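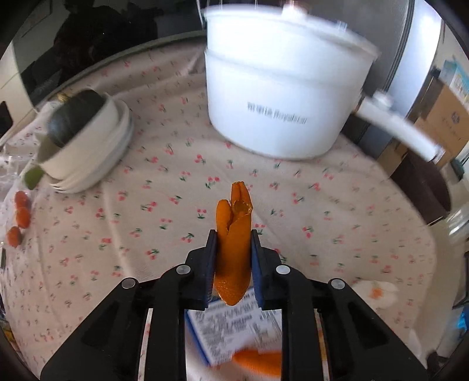 Der **Stieltopf**, je nach Region auch Stielkasserolle oder Milchtopf genannt, ist ein Kochgefäß mit meist senkrechter Wandung und einem einzelnen langen Griff. Vom gewöhnlichen Kochtopf unterscheidet ihn vor allem, dass er an einer Seite angefasst werden will und an der anderen gern überkocht.

## Bauform

Übliche Haushaltsgrößen fassen bis zu 2 Liter. Der Stiel hält die Hand von der Hitze fern und ragt dafür zuverlässig dorthin, wo gerade jemand vorbeigehen möchte. Neben blanken Ausführungen sind weiße verbreitet, bei denen Körper und Stiel dieselbe Farbe haben. Sie gelten als freundlich und zeigen jeden Rest Tomatensoße. Der Deckel gehört nicht immer zum Lieferumfang und passt später meist auf einen anderen Topf.

## Verwendung

Der Stieltopf dient zum Erwärmen von Milch, Soßen und kleinen Portionen Suppe. Elektrische Varianten kommen ohne Herd aus und haben sich in Wohnheimen auch dort durchgesetzt, wo die Hausordnung sie verbietet.

## Auf dem Tisch

Ob der Stieltopf auf den Esstisch gehört, ist umstritten. Ältere Haushaltslehren verlangen das Umfüllen in eine Schüssel, die Praxis stellt ihn zwischen Schalenstapel, Obst und Kirschtomaten auf die Decke. Kirschmuster auf cremefarbenem Grund, in vielen Küchen seit Generationen unverwüstlich, verzeihen dabei rote Flecken eher als grüne. Ein Untersetzer wird allgemein empfohlen und gewöhnlich nach dem Abstellen gesucht.

## Siehe auch

- Kasserolle
- Simmertopf
- Tischdecke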